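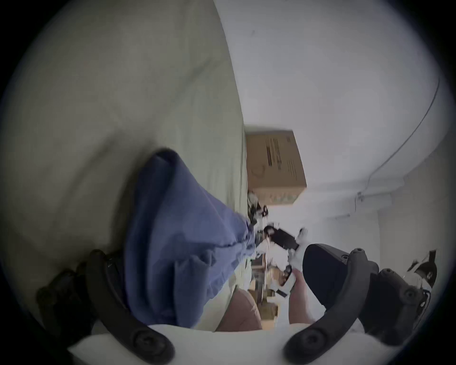 3 min read

Tiltwood offline library box

I've been building the Tiltwood for long enough now that I forget other people don't know what it is, so let me back up. It's a small box that holds a library and hands it out over its own wifi. You plug it in, you wait until the light goes steady, and any phone, tablet or laptop in the room can open a page and start reading. No internet needed, no data plan, no account to set up, nothing to install on anybody's phone!

I started on it for schools and reading rooms where the connection is slow or costs too much to leave on all day. A friend was teaching a science class off one printed chapter (the rest of the book had gone missing years before) and I kept thinking how silly that was, when the whole course would fit on a card the size of a fingernail.

What's on it

The box ships with 3,092 titles in the English set. Mostly school subjects, plus a good heap of storybooks, farming and health guides, and a repair section I'm a little too proud of. Swahili and French sets are smaller but growing, and you can load any of them together. You can also add your own files - drag them onto a USB stick, push the stick in, and they show up under a tab called Local. PDFs, audio and plain video all work. Video in odd formats may not, so test yours before class.

How many people can use it

I rate it for 32 readers at once. If they're all reading text it'll take more than that, but if everyone hits play on the same video it starts to stutter in the back row, and I'd rather print the lower number.

Power

It runs off any 5-volt USB supply, including a decent power bank or a solar panel with a USB port on it. The backup battery inside keeps it going for some 70 minutes if the power drops, and it shuts itself down cleanly before it goes flat. I lost two cards to sudden outages on the first version, so I fussed over this part more than anything else. When the power comes back it starts up again on its own. You don't have to press anything.

The case comes from Kárason and opens with four ordinary screws. Battery, fan filter and storage card are all sold as spares, and the repair sheet is stored on the box itself as well as printed on paper (guess which one you'll want when the box won't start).
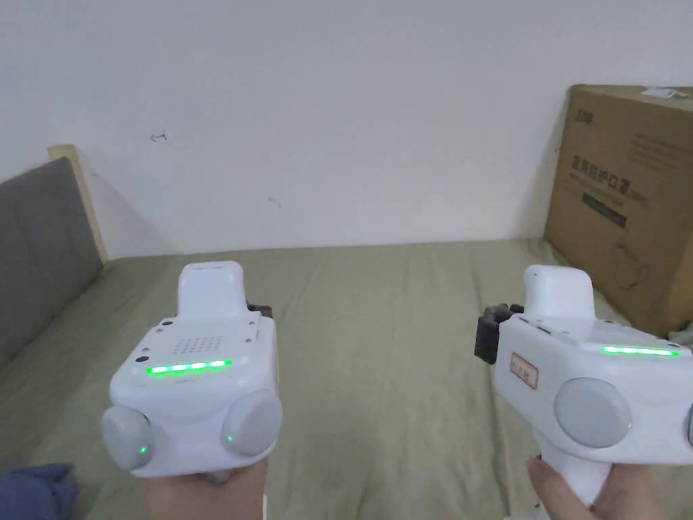 Radwa Ghoneim wrote to ask whether two boxes in the same building would fight with each other, and if students could move between rooms without losing their place. She also wanted to know if teachers could hide the storybooks during lessons, "or I will never see their eyes again."

Two boxes get along fine as long as you give them different names on the settings page. Bookmarks stay with the box they were made on for now - sharing them is on my list for the March update. And yes, there's a lesson mode! Tick the shelves you want open, and everything else stays hidden until you switch it back.

In the carton

Tiltwood box, battery fitted
USB power cable, 1.5 meters
Wall bracket and screws
Printed start guide and repair sheet

The wall plug isn't included. Orders go out from Kasthorpe, and schools ordering ten or more should write to me first so I can load the right language sets before packing.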